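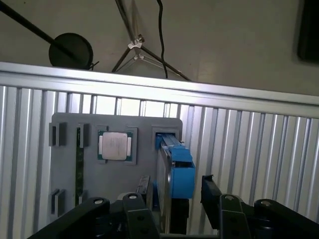
Notas para la charla. Hablar despacio. La última vez terminé en la mitad del tiempo y hubo que rellenar con preguntas.

Saludo. Me presento, doy las gracias a Iona Tosh por la sala y por el proyector, que es suyo y lo recordará.

Qué es Jadmont: un brazo con pinza, construido en el taller compartido, que debería coger piezas de ordenador de una bandeja y volver a dejarlas donde estaban. Pausa. Debería.

Por qué piezas de ordenador. Porque teníamos un cajón lleno. Un procesador y un módulo de memoria obligan a ser delicado, y si se rompen no llora nadie, salvo Sorcha Cowie, que los había donado.

La bandeja. Contar que cada pieza tiene su soporte y que el procesador va sujeto entre topes. La memoria va de canto, entre dos pinzas grises, una arriba y otra abajo. Sorcha dibujó los soportes en una tarde; yo tardé todo agosto en aceptar que los suyos eran mejores que los míos.

La luz. El metal acanalado de la mesa devuelve un reflejo blanco tremendo justo por encima de la bandeja. Consejo para quien empiece: no compréis una mesa brillante por bonita. La nuestra es bonita.

La cámara va en la muñeca y ve lo mismo que los dedos, o sea, poco. Explicar el programa de visión, Grurkance. No disculparse por el nombre.

Cifras, sin leerlas como un notario: 2.178 intentos registrados. Los primeros 500 los tiramos porque el brazo estaba calibrado respecto a una mesa que alguien había movido. Ese alguien da hoy esta charla. (Si se ríen, esperar. Si no, seguir.)

Mecánica de la pinza: dos dedos, brazos articulados, tornillos en los pivotes. Aprieta bien. Soltar se le da peor, como a mí las herramientas prestadas.

Pendiente: cambiar las almohadillas de los dedos y ordenar los cables. Lo segundo lo digo en todas las charlas.

Preguntas. Si preguntan cuánto ha costado, le toca a Sorcha.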